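6. Packets, Pouches and Other Things That Won't Stand Up

Before you begin

Sections 1 through 5 dealt with cans and jars, which are the easy part of any pantry. A can has a bottom. You put it down and it stays where you put it, facing the way you left it. If your pantry holds only cans and jars, you may close this guide and go home early.

Section 6 covers everything in a bag: seasoning packets, snack pouches, soup bases, yeast, gravy powder, and the long flat envelopes of something that has been in the drawer since before the drawer was painted. These are stored upright in the small Atanasov bins, one kind to a bin, front panel out. The procedure takes one person and a table. A second person may be added if the first one likes company, but expect the work to go slower.

You will need:

The small bins (14 to a carton)
The label strips (13 to a sheet; yes, we have written to them)
A table with a plain, light top
A dry cloth
A soft pencil
A cardboard box marked OUT 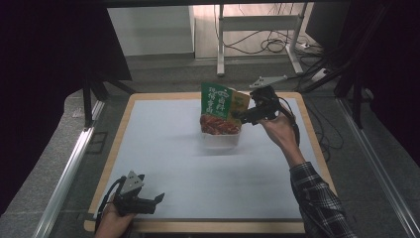 Dry Goods Desk, Rokaslow Community Pantry, Zastside

6.1 Setting up the table

1. Clear the table. Moving everything to one end doesn't count as clearing it.

2. Wipe the top with the dry cloth, then go over it again if there was flour out in the last day or so. Flour gets on the bottom of the bins and from there onto every shelf in the building.

3. Lay down a white cover sheet if your table top is dark or heavily patterned. Spilled spice shows up well on white. On the old brown tables at the Ristinville branch, a teaspoon of chili powder could sit unnoticed until somebody leaned on it and rubbed an eye.

4. Put one bin near the middle of the table, within easy reach of both hands. Start with one. People like to set out the whole carton in a row because it looks like progress, and then they knock the row over with a sleeve.

5. Place the OUT box on the floor, on the side you don't walk on.

NOTE: The small bins have rounded corners and no front or back until you put a label on them. Leave the labels off until 6.4. A label put on early will be on the wrong side.

6.2 Checking a packet

Every packet gets looked at before it goes in a bin. This is dull, and we have tried leaving it out. The result was a bin marked SOUP that held soup, gelatin, and a packet of zinnia seeds.

1. Pick up one packet. Hold it by a top corner and let it hang. The contents will settle toward the bottom, and you'll feel whether they are powder, pieces, or one solid brick. Bricks go in the OUT box.

2. Look over both faces and all the seams. A wrinkled packet is fine. Most packets are wrinkled by the time they reach us, and the wrinkles have no bearing on the contents. A packet with a split seam, a pinhole, or a sticky patch goes in the OUT box.

3. Find the date. It may be on the back, along the seam, stamped into the crimp where the light has to hit it just so, or underneath the price sticker. Give yourself a minute. If there's still no date, write a small question mark in pencil on the back of the packet and put it to one side with the others of its kind, of which there will be several.

4. Read what it is.

Step 4 deserves a word. Packets are designed by people who want you to be hungry, and the picture on the front is often a finished dinner. What is in the bag may be that dinner, or a sauce for it, or a spoonful of powder to which you are expected to add a whole pork shoulder and most of a Sunday. Sort by what is in the bag. If the picture shows stew and the bag holds spices, it belongs with the spices.

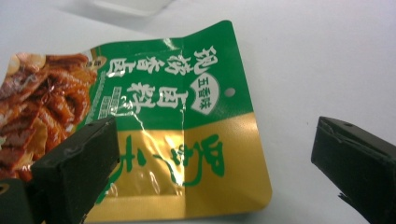
The same goes for packets in a language you don't read. Don't guess from the color. Green has been, in our own bins, at various times: mint, seaweed, pickled mustard, lime, mild, and extra hot. Use the translation list taped inside the door of the tall cupboard, which covers Chinese, Korean, Polish, Tagalog and Spanish, and which is added to whenever someone who knows better comes in and laughs at us. For Chinese seasoning packets, the two you'll want most often are 卤料 (braising spices) and 五香 (five-spice). Copy the characters onto the bin label along with the English. The people looking for that packet can mostly read it perfectly well, and it's the rest of us who need the help.

CAUTION: Do not open a packet to find out what it is. Do not sniff it either. You will learn very little through the film, and if there turns out to be a pinhole you will learn a great deal all at once.

6.3 Filling the bin

1. Hold the packet upright over the bin, printed front facing you.

2. Lower it until the bottom edge touches the floor of the bin. Don't drop it in. A dropped packet folds at the knees and takes up the space of three.

3. Let go slowly. If it flops forward, turn it so the fuller side rests against the back wall. If it flops again, go on to step 4 and let its neighbors hold it up.

4. Add more packets of the same kind behind the first, with the soonest date at the front. Stop when you can still slide a flat hand in behind the last one. A bin packed tighter than that looks wonderful and can't be used, as the first person to want a packet pulls out the lot.

5. Tall packets will stick up above the rim. Let them. Folding the top down hides the name, and cutting it off has been tried once.

NOTE: Some bags have a hanging hole punched near one edge. You may be tempted to hang these on hooks. The hooks at Zastside are in the plumbing closet, holding up plumbing things, and they should stay there.

How many go in a bin depends on the packet. Flat envelopes of yeast or gravy, plenty. Fat snack pouches with air in them, one or two, and even those will lean on each other like people at a bus stop. Don't press the air out. It was sold with the air in, and squeezing tends to end at the seam.

6.4 Labels

1. Decide which side of the bin faces out. Put the bin on the shelf and look at it there, at the height where it will live. Then take it down again.

2. Write the label before you peel it. Writing on a label that's already on a curved plastic wall produces handwriting we can identify but can't read.

3. Use the plainest name there is. SPICE MIX, BRAISING is a good label. ASIAN is not a label. MISC is not a label. GOOD STUFF was on a bin for most of last August and had a loyal following, but it has been retired.

4. Stick the label low on the front wall. The bins are translucent, and you'll want the upper part left clear so you can see how full they are without taking them down.

5. With the carton's last bin you will find yourself one label short. Use masking tape. Please don't open a new sheet for it, or in a few months we'll own eleven nearly full sheets and one argument.

6.5 Shelving

1. Carry bins one at a time, level, a hand under each.

2. Heavy pouches on the lower shelf, light packets above. Anything hot, whether by label or by reputation, goes on the right.

3. Leave a finger's width between bins.

4. Enter each bin on the clipboard sheet: name, shelf, soonest date. Our last full count came to 1,558 packets, and it was done without the clipboard sheet, over an evening that those present don't care to discuss. Fill in the sheet.

6.6 Clearing up

Wipe the table again, this time checking for grains along the edges and in any seam where two sheets meet. Fold the cover sheet inward so whatever is on it stays on it, and shake it outside, downwind. Check the floor under your chair for the packet you were sure you'd put away.

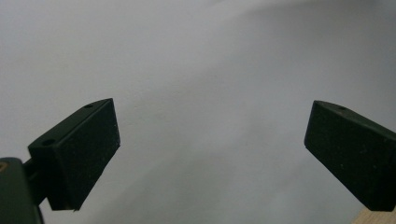

Fig. 6-3. Plain pale gray surface, close up.

6.7 If something goes wrong

Packets keep falling over. The bin is too big for the number you have. Put a folded strip of card behind them, or share the bin between two kinds with a card between, and name both on the label.

Bin won't slide onto the shelf. Something is behind it. It's usually another bin, and it's usually the one you were looking for in 6.3.

Powder on the table and no torn packet in sight. Lift each packet by its top corner over the white sheet and wait a few seconds. The guilty one will own up.

Two kinds turn out to be the same thing. Combine them and cross out one line on the clipboard.

OUT box is full. It goes down to the back door on Wednesday before 6 p.m. Do not go through it on the way down. Everyone goes through it on the way down, and half of it comes back up.

For large sacks and anything that needs two people to lift, continue to Section 7.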